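4.2 Dropped solenoids

The success rate quoted for the Putov controller counts a grasp as good once the fingers report contact. We doubt that this says much. In our February trials the solenoid was lost in 30 of 563 lifts, and the log marked every one of those lifts as complete. The fault lies in the contact signal, which stays on after the part has slipped. Parts with a coil, a bare spring and trailing leads seem a poor match for a threshold tuned on plain blocks.
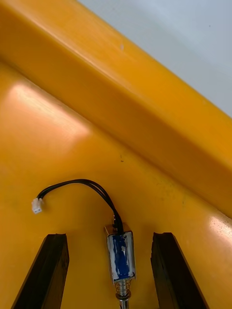 Figure 6. Solenoid between the fingers, leads looping off above.

Javiera Salinas objected that a slower close would have saved most of these lifts, and that the threshold should be left alone. We tried the slower close and lost 10 more parts. Her point may still hold for the circuit boards, which we did not test at that speed.

A false "complete" also lets the second arm start its own move. With two arms over one table and wire harnesses in the trays on the right, we do not consider this a minor logging error.

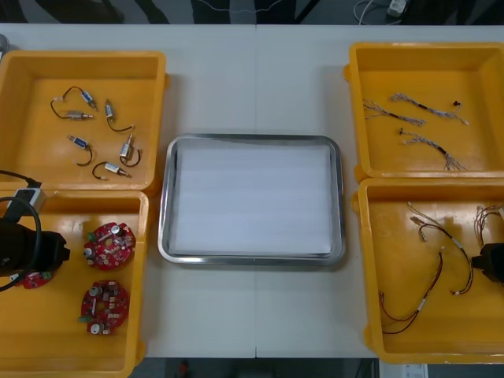 4.3 Changes to the stop rule

Until the signal is fixed, each arm waits for a weight check before the other may move.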